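Home Guides Parts Downloads Contact

Udum Home Bench Guide
Section 3: Setting Up a Work Surface You Can Trust

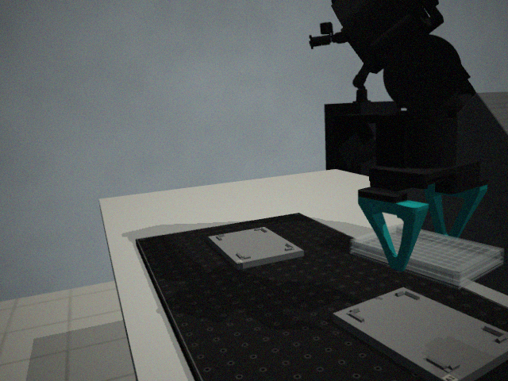
Fig. 3. Dark perforated mat on a white table, with an empty four-clip holder resting on it.

Most bench problems get blamed on the tool. Before you send a Berov scale or a Le Goff tile cutter back for repair, check what it is standing on. The leaflet in the box says "place on a level surface" and leaves it there, as if anyone knew whether their table was level. This section assumes yours is not.

You will need a spirit level, a straight metal ruler as long as the table is deep, thin card, a pencil and a cloth.

3.1 Checking the table

1. Clear the table completely. Checking around a pile of things gives you the level of the part you could reach.

2. Wipe the top and let it dry.

3. Press down hard on each corner in turn. If the table rocks, fix the rock first. Do not go on to step 4 and hope.

4. Lay the level along the long side and mark the high end in pencil. Turn the level end for end on the same spot and read it again. If the two readings disagree, your level is wrong. Cheap ones often are, and some that cost more.

5. Repeat across the short side and corner to corner.

6. Stand the ruler on its edge across the top and look underneath it toward a window. Light under the middle means a dip. Light at both ends means a hump.

NOTE: A table can be level and still not flat. Levelling the legs will not cure a dip, whatever the packaging on adjustable feet would like you to believe.

3.2 Correcting a rock

1. Find the short leg. It is often not the one that lifts, so try the card under each leg before you decide.

2. Add card one layer at a time, pressing the corners after each layer.

3. When the rocking stops, swap the card for a hard shim of the same thickness. Card crushes. A table shimmed with card in the winter will be rocking again by June.

4. Repeat all of 3.1.

CAUTION: Do not cut the long legs down to match the short one. You will cut too much, then cut the others, and end up with a coffee table.

CAUTION: Screw-in feet should keep at least half of their thread inside the leg. If yours will not reach the floor that way, use a shim.

3.3 Choosing a mat

Sellers make large claims for mats. A mat can stop things sliding, protect the finish and give you somewhere to line work up. It will not flatten a bad table. A soft mat follows the dip, and a stiff one bridges it and drums when you set anything down.

1. Decide what you need the mat to do. If the answer is "look professional," skip to 3.4 and save the money.

2. Pick a mat smaller than the table. A strip of bare top gives you a place for the pencil and lets you see if the mat has crept.

3. Lay it down dry and leave it overnight before fixing anything. Rolled mats lift at the corners no matter what "lay-flat" means on the label.

4. Line one edge up with the table edge by measuring at both ends. Your eye is not good enough. Neither is mine.

NOTE: "Non-slip" has no fixed meaning that we could find. Push the mat sideways with the flat of your hand. If it moves, it slips.

NOTE: The Ekura mat, part 478, is sold as suitable for all surfaces. We tried it on varnished pine and it left a dull patch. Test any rubber-backed mat on the underside of the table first.

3.4 Settling in

1. Put your heaviest tool where it will live and leave it there for 10 days.

2. Check the level again with the tool in place. Floors give, especially wooden ones, and an empty table tells you little about a loaded one.

3. Write the readings on a piece of tape under the top. You will not remember them — everyone thinks they will.

4. If the readings have changed, go back to 3.2. If they have changed a second time, suspect the floor.

CAUTION: Do not use a scale for anything that matters until this step is done. Zeroing it on a sloping table does not remove the slope.

Text checked by Vilém Sýkora, 6 February 2020.

Comments

Gaëtan Besnard
Did the end-for-end test on my level and it was off. I've hung shelves with that thing. Not going to go back and measure them.

Solange Lemaire
Step 3 in the settling section should say pencil on the tape. Ballpoint faded on mine.

Dorian Baudry
I don't agree about card. Mine has been under one leg for years and the table is solid.

Fabrice Lemaire
Dorian, have you checked it with a level or just leaned on it?

Dorian Baudry
Leaned on it.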